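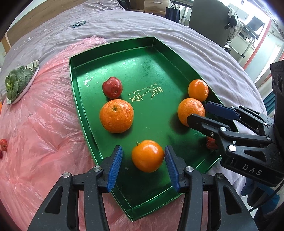

*Oranges and a red apple in a green LAIZHI tray*

# Absentee bid jumps straight to maximum on lot with reserve

**Opened:** May 18, 2020
**Opened by:** Rafia Talpur, Memon Auctions
**Product:** Clerkeo (sale management), Morka gateway (online bidding)
**Assigned to:** Indrek Vasiliauskas
**Priority:** High
**Status:** Resolved

## Report

We ran the signed letters and manuscripts sale this morning with bidders in the room, on the phone and online through Morka. One lot, a group of letters from a polar expedition, had a reserve of $2,000 and a single absentee bid left with us in advance, maximum $4,000.

When the auctioneer opened the lot, the clerk screen showed the absentee bid at $4,000 right away. There was no other bid. It should have come in at the reserve and waited. Kausar Afridi was clerking and tried to step it back by hand, but the minus button was grayed out. The auctioneer took what was on the screen and hammered it down.

The buyer has seen the result online and wants to know why he paid his full maximum with nobody bidding against him. We need to know what happened before we send the invoice. We also have the second half of the sale to run and can't do it on paper.

Rafia Talpur

## Log

**Indrek Vasiliauskas**

I have the sale open in read-only. Please hold the invoice for this lot. In Clerkeo you can do that from Post-sale > Invoices > Hold. If you also sync to Esetton, turn the sync off first or it will send the draft anyway.

Questions:

- Was the absentee bid typed in by your staff or left by the bidder through Morka?
- Did anybody edit the lot after the catalog was published?
- Which increment table is the sale using?

**Kausar Afridi**

Invoice is held and Esetton sync is off.

The bid came by email and I typed it in myself. Maximum $4,000, type "absentee", no plus-one. I checked it against the email again just now and it matches.

The lot was edited. The consignor agreed to lower the reserve the day before the sale and Waqas Butt changed it. I don't know which table we use. It's the same one as always as far as I know.

**Waqas Butt**

Confirming I lowered the reserve. The catalog was locked, so I exported the lot sheet, changed the one cell and imported it again. I've done it that way since December and never had a problem with it. Estimates and descriptions were not touched.

**Indrek Vasiliauskas**

Thanks, that helps. Could you attach the sheet you imported? The original file please, and don't open and save it first.

**Waqas Butt**

Attached. It's the CSV from my desktop.

**Indrek Vasiliauskas**

Found one thing. The sheet has a column called `increment_table`. In the export it holds the name of your table. In the file you imported, that cell is empty for this lot – it looks like the cell next to the reserve was cleared when the new value was pasted in. The import takes an empty cell as "no table".

With no table assigned, Clerkeo has no next step to offer. It should stop and show a warning to the clerk. I set up the same conditions on a test sale and got no warning. The absentee bid went to its maximum on open, the same as yours. I also get the grayed out minus button, which makes sense, as stepping back needs a table too.

So the empty cell started it, but the behavior after that is ours. Passing to Nilton Flores in development.

**Rafia Talpur**

Can we run the second half safely? Doors open again soon and I need a yes or no.

**Indrek Vasiliauskas**

Yes, after one check:

1. Go to Sale > Lots > Columns and turn on "Increment table".
2. Sort by that column. Empty ones come to the top.
3. Select any empty lots and choose Bulk edit > Increment table > Standard.
4. Save, then have the clerk log out and back in. The clerk screen keeps the old values until the next login.

Please don't import any more sheets until the sale is over.

**Kausar Afridi**

Did this. There was one more empty lot in the second half, another one where the reserve had been changed. It's set to Standard now. I logged out and back in and both buttons work. 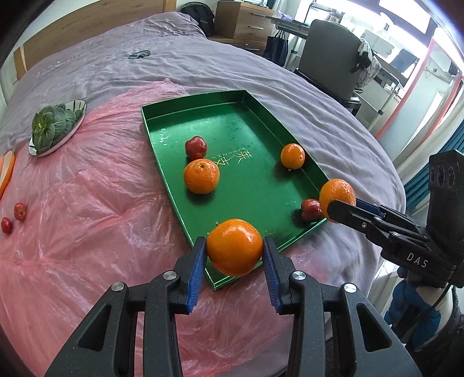 *Gripper holding an orange at the green tray*

**Nilton Flores**

I can reproduce it. When no table is found, the absentee routine asks for the next valid bid and gets nothing back. It then falls through to the maximum. The check that should catch this only runs for bids that arrive through Morka, so anything typed in by staff skips it. That is why online bids on the same lot would have been refused and this one wasn't.

Fix has three parts:

- A lot with no table uses the sale's default table.
- If the sale has no default either, absentee bids are held and the clerk sees a red bar with the lot number.
- Import shows a list of cells that would be blanked and asks before going ahead.

The first two are small and will go out tonight. The import change needs a new screen and will follow in the next regular release.

**Rafia Talpur**

Second half ran without trouble. Absentee bids opened where they should.

On the letters, we've spoken to the consignor and the buyer. The consignor accepts that it should have sold at the reserve. We want to change the hammer price to $2,000. How do we do that without canceling the sale of the lot? Last time we canceled one it went up as unsold on the website and we had people calling.

**Indrek Vasiliauskas**

Don't cancel it. Use Post-sale > Results > Adjust hammer. You need the manager role and it asks for a written reason, which stays in the audit log. Premium and seller's commission are worked out again from the new figure. The result on Morka updates at the next refresh.

After that, release the invoice hold and then turn Esetton sync back on – in that order.

**Kausar Afridi**

Adjusted. The new invoice looks right and Morka shows the new price. Esetton still has the old draft with the old total.

**Indrek Vasiliauskas**

Delete the draft on the Esetton side and press Sync now in Clerkeo. It won't overwrite a draft that was made before the hold.

**Kausar Afridi**

Worked. Buyer has the invoice.

**Nilton Flores**

Default table and red bar are live on your account. I ran the original CSV against a copy of your sale and the absentee bid opened at the reserve.

**Waqas Butt**

Is there a way to change a reserve in a locked catalog without the export? I'd sooner not use the sheet again.

**Indrek Vasiliauskas**

Yes. Open the lot, click the padlock next to Reserve and enter your password. It unlocks that field only. Your user didn't have the permission for it, so you wouldn't have seen the padlock. I've asked Rafia to turn it on under Users > Roles > Cataloger.

**Rafia Talpur**

Turned on. OK to close. Please let us know when the import screen is out.

**Indrek Vasiliauskas**

Closing. You're on the notification list for the import change.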